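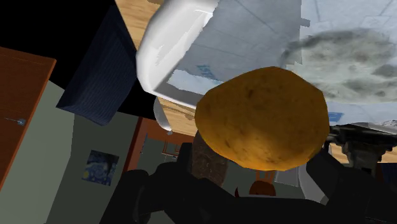 marshlight21
Has anyone seen the original of the Travulholm lights footage?

pelle_k
Only the copy Elli Eskola posted in January, and that one had already been re-encoded.

marshlight21
She says 338 people saw them though.

Dunmore
She says. I've found two accounts with a name attached – and they disagree on the color.

marshlight21
Fog does that. You weren't there.

Dunmore
Neither were you. Flares from the Trernix site would look the same.

pelle_k
Not at 4 a.m. they wouldn't, the site's closed. Still want the raw file before I buy any of it.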